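Reading Room on Stultov Street Goes Back to a Pale Color

Skutstead, August 2025

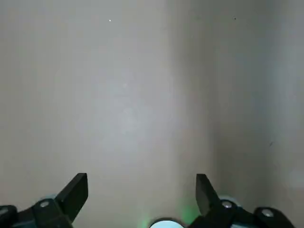
Pale off-white, with a soft band of shade and a few tiny specks.

The reading room on Stultov Street in Skutstead is open again after 10 days of painting. The walls, which were a dark green for as long as most of the visitors can remember, are now in a light off-white with the name Bravent. The work was paid by the tenants of the building and cost roughly 1,000 dollars, including the filler, the primer and the rent of a sanding machine.

The decision to change the color was made in spring, when the room lost a part of its daylight. A new building on the other side of the street had reached its full height, and in the afternoons the readers had to put on the ceiling lamps already at three. Several people wrote about it in the book which lies by the door. One of them proposed new lamps, another one proposed to move the tables to the window, and four of them proposed paint.

Gleice Bittencourt keeps the room in order and has the key. She asked the paint shop Bodin for sample cards and fixed them with tape next to the window, next to the door and in the inside corner behind the newspaper shelf. There they stayed for two weeks, so that everybody could look at them at different hours.

"In the corner you see the truth about a color," Ms. Bittencourt told us. "On the window side every card was beautiful. In the corner one became pink and one became like old milk. Bravent became only a little gray, and with this we could live."

The painting itself was done by Elibariki Mfinanga and Edivaldo Pacheco, who both live in the building and who both have done this kind of work before. They began with the old green, which had to be sanded because it was glossy. After that came the holes. The walls had carried maps, coat hooks, a clock and at one time also a row of small shelves, and each of these had left its screws or at least its plugs in the plaster. Mr. Pacheco filled 248 holes. He knows the number because he had made a bet about it with Mr. Mfinanga, who had said it would not be more than 200. The loser bought the lunch on the last day.

Two coats of primer were necessary before the green stopped to shine through, and then two coats of the off-white. Between the second primer and the first color the men waited one day longer than they had planned, as the air was very humid that week. The windows stayed open the whole time, and the neighbors on the first floor are thanked for their patience with the smell and with the radio.

The result is calm. The paint is matt, and it does not throw the light of the lamps back into the eyes, as the green one did. Small specks can still be found on a pale wall if one looks for them, and some readers have already looked. Mr. Mfinanga explained that on a smooth, light surface even a grain of dust is easy to notice, while the dark green was hiding almost everything. He does not want to go over such places again with the brush. "A repaired spot is bigger than the speck," he said. "Leave it, and after one month you do not see it anymore."

Not all visitors are happy with the change. Brodie Gilchrist, who comes for the chess magazines, would have preferred to keep at least one wall in green. In his opinion the room has become more like an office, and he misses the feeling of sitting in a library. He wrote this also in the book by the door, with the suggestion to paint the inner side of the door in the old color. There is enough green left in the cellar for this, in a can that was opened a long time ago but is still closed well. Ms. Bittencourt said that the suggestion will be discussed in November, when the tenants meet the next time, and that she herself has nothing against it.

Others have noticed that the room looks larger. Ismael Quintana, who teaches drawing to adults in the evenings, was most interested in the shadows. With the green walls, he said, his students could hardly tell where one wall ended and the next one started, especially in winter. Now there is a soft change from light to darker gray, and he plans to use it for his first lesson after the summer. The students will draw two plain surfaces and the place where they meet, with pencil only – no furniture and no fruit. He expects that they will find it boring for the first twenty minutes.

The walls are to stay without decoration for the time being. The maps are rolled up and lie on top of the newspaper shelf, and the clock is being repaired. The tenants want to live with the plain walls until the autumn and then decide what should be hung and where. For heavier things a rail under the ceiling is considered, so that there will be no new holes. Bodin has offered to order the rail at the same discount as the paint, if the order comes before the end of the year.

Visitors are asked for some care in the first weeks. The paint is dry to the touch, but it needs more time to become hard. Chairs should stand a hand's width away from the walls, and bags and wet umbrellas should not be leaned against them. Nothing should be fixed with tape, also not for a short time. If someone makes a mark, it is best to leave it alone and to write it in the book, with the place. A wet cloth can make a shiny spot which cannot be removed.

There was some paint left over, a little more than half a bucket. It has been closed tightly, marked with the name of the color and put into the cellar for later repairs. Tenants who would like to see the color in their own hallway can get a small jar of it from Mr. Pacheco, but they should bring the jar themselves, clean and with a lid that fits.

The opening hours of the reading room are the same as before the work. The newspapers from the days when the room was closed have been kept and are in the lower part of the shelf. Borrowed books which were due in this time can be given back until the end of the month without a fee. The book by the door has a new pencil on a string, and comments about the walls can be written there, also the critical ones.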